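讲稿备注 9月 内部分享 示教数据那场
(自己看的,别投屏)

开场别寒暄太久。直接报数:609条示教,能用的352条。停一下,让大家自己算。

然后说我们是谁。Pletanberg 这边负责采集,Runcombe 负责训练,Grultex 出机械臂和夹爪模型。Dörte Engelhardt 今天在线上,训练的问题丢给她。

第一部分,为什么先在仿真里采。
场地排不开,真机一台,三个组抢。仿真里复位按个键就行,真机复位要人走过去摆。Malte Stöcker 当初反对,说仿真采的都是玩具,这个话可以提,他本人同意我提的。后来他自己采得最多。
别讲渲染引擎,上次讲了二十分钟没讲完。

操作员一共8个,都是兼职。培训半天。培训材料太长,没人看完,后来 Kerstin Frerichs 压成一页,贴在显示器旁边。要点:慢,别停,失败了不要重来,录完再说。
“失败了不要重来”这句展开讲一下。操作员本能是夹歪了马上退回去再夹一次,结果一条数据里两次抓取,模型学到的是先夹歪再夹正。这个坑我们踩了两周。

(翻页)

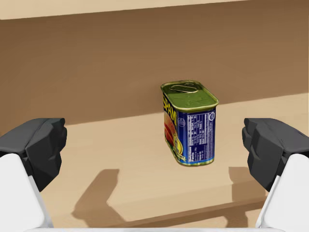
抓取前这一段是整条数据里最值钱的,也是最容易采坏的。操作员觉得还没开始,手就随便晃,其实模型看的就是这几秒:从哪边靠近,什么时候减速,张开多大。腕部视角,两根手指一直在画面里,左右各一根,罐子夹在中间靠后,还没碰到。我要求的就是对成这样再往前推。注意罐子是斜着的,一个棱冲着我们,看得到两个侧面,窄的那面有 SPAM 的黄字,宽的那面是营养成分表。方罐不像圆罐,角度差一点夹爪就顶在棱上。所以要先转腕,转好了再往前,不要边推边转。还有桌上那块影子,手爪自己的影子,比罐子的影子大得多。Dörte 怀疑模型在拿影子当距离用,光源一换就不行。还没有定论,这里老实说不知道。

如果有人问为什么用罐头:尺寸固定,超市能买到,真机上好对照。一句话带过。

第二部分,标注。
每条数据一句指令,操作员自己写。一开始放开写,结果什么都有,“拿起罐头”“抓那个蓝的”“夹”。就一个字,夹。念出来,应该会笑。
后来改成8个模板轮着用,又太死,换个说法模型就不动了。现在是模板加自由写混着来,比例还在调,Dirk Wendt 那边有曲线,他没给我,会后催。

第三部分,筛数据。重点,留足时间。
扔掉的那些为什么扔:
一,重复抓取,上面讲过了。
二,起手静止太长。有人按了录制去喝水。模型学会了发呆,开机以后站着不动,我们还以为是通信断了,查了一下午网线。这个故事可以讲,但别点名。
三,夹是夹起来了,但是是蹭起来的,手指压着罐子边硬推,仿真里摩擦系数设高了,推也能推上来。成功标志位是绿的。真机上绝对不行。所以只看成功标志位不行,必须有人看回放。
四,时间戳对不上。图像比关节角慢一拍。这个怪我,采集脚本的锅,己经修了。

谁看回放:我和 Malte Buschmann 各看一遍,意见不一样的拿出来一起看。吵得最多的是第三类,什么叫蹭什么叫夹。最后写了条规则,两边手指都贴上罐壁以后才能抬,先抬后贴的一律不要。规则粗暴,但是快。
(如果时间不够,Buschmann 那段回放录像跳过)

第四部分,下一步。
罐子位置要打散。现在大多摆在桌子中间,操作员图方便。初始位置改成脚本随机,人不许碰。
光照也随机,顺便看看影子那个猜测对不对。
失败数据要不要留,还没想好。Stöcker 想留着单独训一个判断器,我觉得先把标签理清再说。这里可以让台下讲讲,看有没有人做过。
真机对照等场地,下午三点以后才轮得到我们,进度慢是慢在这,别说得像抱怨。

可能的提问:
采一条要多久?看人。熟手很快,新手光转腕就磨半天。
为什么不直接用脚本生成轨迹?试过,太整齐,真人那种犹豫和修正没有,上了随机位置就垮。
数据给不给别的组?给,格式文档找 Kerstin 要。文档有一页是旧的,坐标系那页,别照着写。

结尾不放感谢页,直接停在筛选规则那页,方便大家拍照。
记得带转接头,上回那个会议室只有 HDMI,翻页笔电池也换一下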